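Collecting by hand: a data lead at Fornurance on demonstrations, clear plastic and small parts

30 Nov 2023

Fornurance trains manipulation policies for bench work: placing, picking, inserting, handling small tools. Its data group records people doing those tasks with hand-held grippers that carry a camera. The person who runs collection agreed to talk on condition that the article stay on method and leave staff unnamed.

The group started its present collection, called Trumus, in August. The earlier one used a teleoperated arm, and the lead does not miss it. "An operator on the arm gave us 8 usable demonstrations in an hour," the lead said. "With the hand-held tool the same operator gives us 50. The motions are also closer to what a person would do, with fewer stops in the middle."

A demonstration in Trumus is one continuous recording with a single written instruction attached. Operators get the instruction and a starting layout. They do not get a path to follow. The lead considers that variation useful up to a point.

"If two people approach a box from different sides, I want both," the lead said. "If one of them bumps it and corrects, I want that too, with a label. I don't want a recording where the operator forgot the instruction and made up a new task. We drop those."

Much of the current work involves transparent containers. The lead's view is that clear walls are hard on a vision model in several ways at once. Edges show up as thin lines, panels overlap and double, and whatever stands behind the container is visible through it.
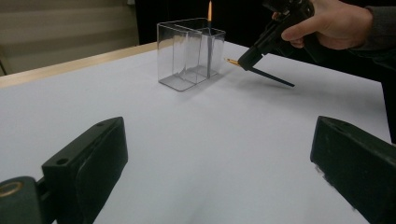 Clear acrylic box with a lit flame, seen beyond the fingers of the hand-held gripper.

"The model has to learn that the wall is there even when most of the pixels say table," the lead said. Depth sensors were tried on the same containers and gave too many holes to be worth the extra calibration. The group now relies on color video and the tracked pose of the gripper.

Flames raise a separate problem. A flame has no fixed outline, and exposure settings that suit a white tabletop may not suit a bright point above it. The lead said the group locks exposure before each recording and accepts some clipping. Any session with a flame has a second person at the table and a 3 minute limit per recording.

Asked whether white surfaces were chosen to make things easier, the lead said they were chosen to make things repeatable. Background variety comes from moving the table and changing what surrounds it. "We used to clear the room. The policy learned a cleared room. Now desks, curtains and cables stay where they are."

Slender parts are the other focus. A pointed cylinder held upright between two finger pads can tilt by a few degrees with little change in the image, and the error only matters later, at insertion or release.

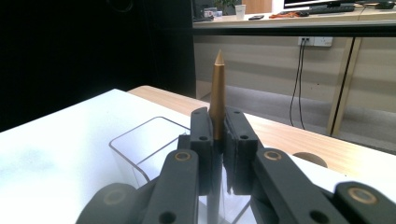 For that reason the annotation scheme, written with a contractor called Yoshida, marks grasp events separately from placement events. Each grasp gets a start, an end and a tilt grade. The grades are coarse. The lead said finer ones were tested and dropped when annotators disagreed with each other too often to train on.

Finger opening is logged alongside the video. The linkage has some play at the joints, and the lead has the bushings checked after every 12 hours of use. "A loose joint shows up as a bias in the width signal. You can correct for it if you know when it began. Usually you don't."

Finished recordings go to Pusance, the group's internal review tool, where failed attempts are tagged and kept. They are held out of the first training pass and added back in the second. The lead said this order has worked better than mixing everything from the start, though the comparison was made on one task only and has not been repeated.

The next batch keeps the same gripper and adds containers with lids. The instruction text for those tasks is still being revised, mainly over whether "close" should mean resting the lid in place or pressing it down.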